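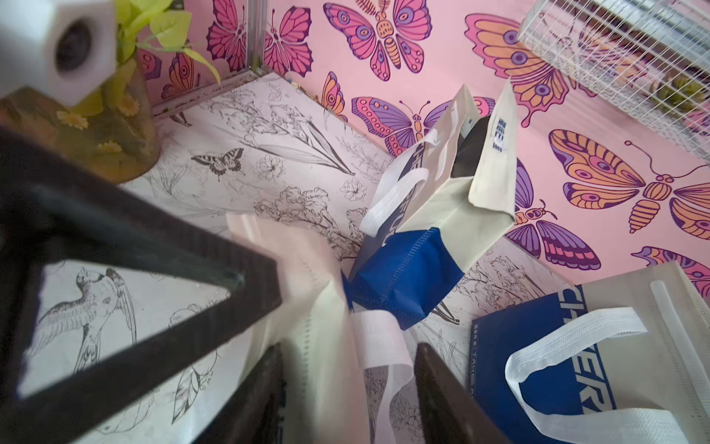 When a strap won't let go: a long morning with Vasilică Husar

The kettle at the Arwood workshop takes an age to boil, and Vasilică Husar has learned to start his stories while it does. By the time there's a cup of tea in my hand he has already told me how he came to Australia, why he gave up on commercial sewing machines after fourteen years of repairing them, and what he thinks of the parking out the front, and we haven't got anywhere near the thing I drove over from Foltham to ask him about. I don't mind a bit. He is good company, and he says himself that he can't explain the fault properly unless I understand the bags first.

So, the bags. Vasilică works for Garba, a small outfit that teaches robot arms to handle soft goods: shirts, pouches, tea towels and, for most of this year, fabric totes with strap handles. The arm is one the team calls Gerura, after the controller software that runs it, and its days are spent picking totes up and putting them down again in a little walled workspace with pink butterflies on the walls and flowers and birds drawn across the floor.

"People think a bag is easy," he says, settling onto a stool that is clearly his stool. "You go to the shops, you pick up the bag, you don't think. But a bag is never the same shape two times. One is standing up, one is flat like a pancake, one has its mouth open and one has its handle underneath. And the handle! A box doesn't have a handle that goes for a walk by itself."

It was a handle that caused the trouble. The gripper has two fingers, and when it's time to release a bag they open, the controller checks that they've reached the open position, and the arm lifts away. All of that happened on the afternoon of 14th May, exactly as it was meant to, on attempt number 2795. The fingers opened. The controller was satisfied. The arm rose, and the bag rose with it, hanging by a loop of strap that had slipped behind one of the fingers.

"I saw it go up and I laughed," Vasilică says. "It looked like a lady going home with her shopping. We had seen this before, of course, a strap catching. Usually it slides off by itself and we write it down and continue."

This time it stayed on. The arm began its move back to the starting position with the tote swinging underneath, and the far end of the bag snagged near the bottom of the wall. The strap went tight. Gerura felt a load it wasn't expecting and did what it had been set up to do, coming to a stop with a warning on the screen.

I ask him what he did then, and he takes a while to answer. He turns his cup around on the bench a couple of times first.

"I put my hand in," he says. "I have a red button next to my left knee, it is this close to me all day long, and I didn't press it. The arm was stopped. The screen said it was stopped. I thought, I will unhook this strap, it takes one second."

He got the strap free. With the pull gone, the load reading dropped back to normal, and 600 milliseconds later the arm carried on with the move it had been in the middle of. It was set to travel at 300 millimetres a second, a gentle pace when you're watching from the stool and a good deal less gentle when your hand is between a gripper and a metal rail. The side of the gripper caught him across the knuckles and pushed them against the base of the wall. The extra load stopped it again, and this time his knee found the button.

He holds his right hand out for me to look at. There's nothing to see now, though he says two of the fingers were the colour of an eggplant for the better part of a fortnight, and that his wife made him sit in emergency at Foltham for most of an evening to be told nothing was broken. He did the dishes left-handed and says he got out of a fair few of them.

"It was a small thing," he says. "I tell everybody it was a small thing. But my hand was in there and the machine decided by itself to continue, and I didn't like that feeling. I still don't like it."

What they found afterwards takes up the next hour and a second pot of tea. He fetches a laptop and scrolls through the log from that afternoon, stopping every so often to apologise for the small type. There were two separate settings involved, and each of them had seemed perfectly sensible to whoever chose it. The first was the kind of stop. A snagged load was treated as a pause, with the motors still powered and the unfinished move kept in memory. The second was a line in the recovery settings that let the arm clear a pause on its own once the load had been normal for 600 milliseconds. It had been switched on in April, when the team was getting a lot of false stops from thick seams and folded fabric, and somebody was forever having to walk over and press resume.

"That somebody was me," says Vasilică. "So I can't be too angry. I was the one complaining. I said, please, I'm up and down from this chair like a jack-in-the-box, can it not sort itself out? And they fixed it for me, very kindly, and I said thank you."

He is quite insistent that I write that part down. When the report was being put together there was an early version that described the setting as if it had come from nowhere, and he asked for it to be changed. He also wanted it to say plainly that the yellow word on the screen was "STOPPED", in capitals, the same word in the same yellow that came up for a full protective stop. You couldn't tell one from the other unless you opened a second page, and with a bag dangling in front of you, you don't go opening second pages.

Then there was the matter of the fingers. Knowing that a gripper is open tells you where the fingers are, and it doesn't tell you whether anything is still hanging off them. The team had known about hooked straps for months and had been logging them as failed releases, a nuisance to be trained out in time. No one had put them down as a reason for a person to reach inside.

"It was in the wrong column," he says. "That's how I explain it to my daughter. It was in the column for things that are annoying, and it should have been in the other column."

The rig was off for nine days. Automatic recovery is gone altogether, and any stop now has to be cleared by a person using a key switch on the outside of the workspace. A snag cuts power to the motors and throws away the unfinished move, so that when the arm starts again it starts from the beginning of something. The screen has two different words in two different colours. After opening, the gripper lifts a short way and waits while the controller checks whether it is carrying more weight than it should, and if it is, it goes back down and tries a little wriggle to shake the strap loose. Vasilică demonstrates the wriggle for me with his own hand, with great seriousness.

Does it work? "Sometimes! With a stiff strap, very good. With a soft one it can make things worse, it winds itself around like spaghetti. We're still working on the wriggle." For the soft ones there's a plastic hook on a long handle, hanging from a nail beside the key switch. He made it himself out of a curtain rod, and he is prouder of it than of anything in the software.

There is also a new habit, and he admits it took longer to stick than any of the wiring did. Press the red button, turn the key, take the key out, put it in your pocket, and after all that you may touch the bag. He caught himself skipping it twice in the first week back. Both times he made himself fill in a near-miss form, and both times the young woman he shares the bench with read it out loud over lunch, which he reckons did him more good than the form.

I ask whether he's nervous around the arm these days, and he says no, though he stands a bit further back than he used to, and he has moved his stool to the other side so the button sits by his right knee, his good knee. He'd like covers for the backs of the fingers so there's less of an edge for a strap to get behind. Two have been printed so far. One cracked and the other was a touch too thick to get under a flat bag, and the third is due out of the printer this afternoon, if I feel like staying for it.

I do stay, as it happens, and we have another cup of tea while we wait.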